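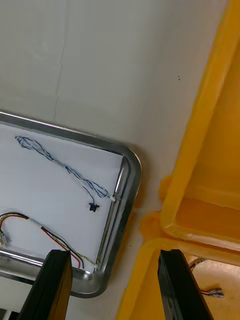
Onside Community Kitchen Program
Progress report to the Helmont Fund, August 2007

Work since the last report has gone mostly as planned. The evening cooking classes are running at both sites, the supply agreement with Vondráček is in place, and the second-hand equipment for the Grullus Street site has been paid for. The one item behind schedule is the food safety certificate course, covered below.

Classes

We offered 200 places over the period and filled nearly all of them. Attendance dropped during the school vacation, mainly in the family sessions, and we moved two of those to the morning. The change was popular with parents and we plan to keep it through the fall. The class for people living alone has a waiting list. Zdeňka Slanina has agreed to teach an extra session of it, and her hours can be met from the existing staff budget.

Supplies

Vondráček now delivers dry goods and root vegetables to both sites on one order. Prices are fixed until February. Fresh produce is still bought locally, and costs there went up over the summer. We covered the increase by dropping two meat dishes from the course and using beans and eggs in their place. The recipe sheets have been reprinted.

Certificate course

Five people enrolled and four finished. The exam had to be put off when the outside examiner canceled, and we are waiting for a new date. No fee was charged for the cancellation. We ask that the reporting deadline for this item be moved to the next period.

Spending

Spending is within budget on all lines except transportation, which is slightly over because of extra trips between the sites in the first weeks. The shared delivery should bring this down. We are not asking for additional money.

Next period

The extra session will start as soon as the room booking is confirmed. We will also begin a short survey of people who finished a course last year, asking what they still cook at home. A draft of the questions will be sent to Helmont for comment before it goes out.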